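Esico Household Skills Project
Progress report to Kumthorpe, February 20, 2021
Prepared by Socorro Ospina

Work since December has gone into the object sets for the tabletop activities. The plan called for 130 everyday items. We have 100 on the shelf, checked and labeled. The rest are on order from Yupanqui, mostly lidded containers and a second lot of cups.

The desk set is finished. It covers a wooden box with a slot, markers, a cup to stand them in, a shallow tray, a white board and a few small pieces such as a bottle. Percy Ñahui changed the layout so that the cup stands beside the box and the board has the front of the table to itself.
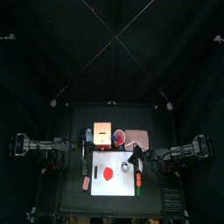 Marker colors are now written on the setup sheet, since we had been replacing lost ones with whatever was in the drawer. Caps are checked at the end of each day. The pink tray stays in the set for now, but we would like a deeper one.

The kitchen and storage set is further behind. It uses a red wooden box, a red cup, a blue utensil and a small metal tin with a wire handle. Lifting the tin by its handle is listed as a separate activity from moving the box, and each has its own sheet.
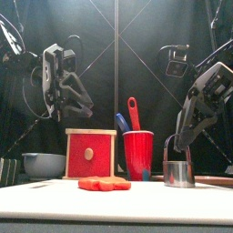

We still need spare tins. Sirutari quoted for a batch and we expect to place the order next week. Two of the storage sheets also have to be rewritten, as the starting positions were not clear to people new to the work.

Spending on objects to date is $1,345, within the amount approved. No change to the budget is requested. The next report will include the completed item list and the revised sheets.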